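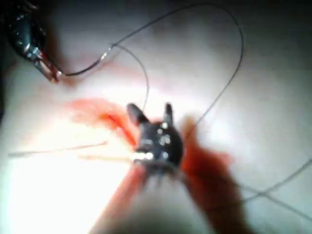
2 min read

3.2 Closure of the incision

Closures were done at the Vamwood bench during August. The Nostness series has 84 closures, of which 49 were made with interrupted stitches and are treated in this section. The rest used a running stitch and are reported in 3.3.

We scored each closure on stitch spacing, knot position and thread tails. Spacing was measured along the wound line, from the center of one knot to the center of the next. On a curved incision this gives a longer value than the straight distance, and the two should not be mixed. Tails were left long until scoring was done (Figure 4a).
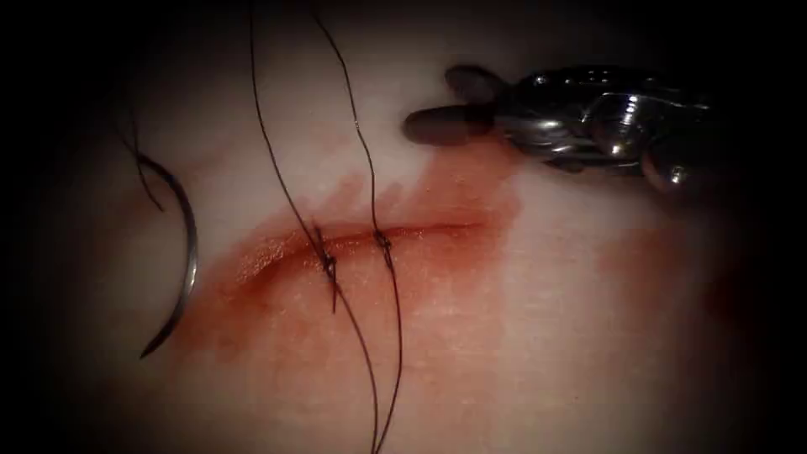 Figure 4a. Two interrupted stitches in dark thread, placed close together on a curved incision.

Knot position was harder to score than spacing. A knot sitting on the wound line and one sitting just below it can look much alike when the surface is stained, and 19 closures were read a second time for this reason. Staining was graded separately, by how far it spread from the incision -- depth of color was not used. Figure 4b has heavier smearing to the left of the wound.
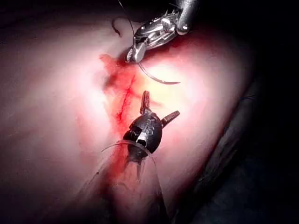 Figure 4b. Slanting incision with blood smears; curved needle and black thread above the tissue.

Thread handling was noted in free text. Loops, slack and the direction of each free end were written down as seen, with no score attached. The Dillolden sheet has no field for this, so the notes were kept on a separate page and matched by closure number.
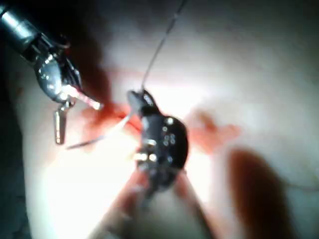 Figure 4c. Fine gray thread running upward, with a second, paler length to the lower left.

Related items
Bergmann scale for knot position: scoring notes
Running stitches in the Nostness series
Dillolden sheet, blank copy

Last updated 9/23/18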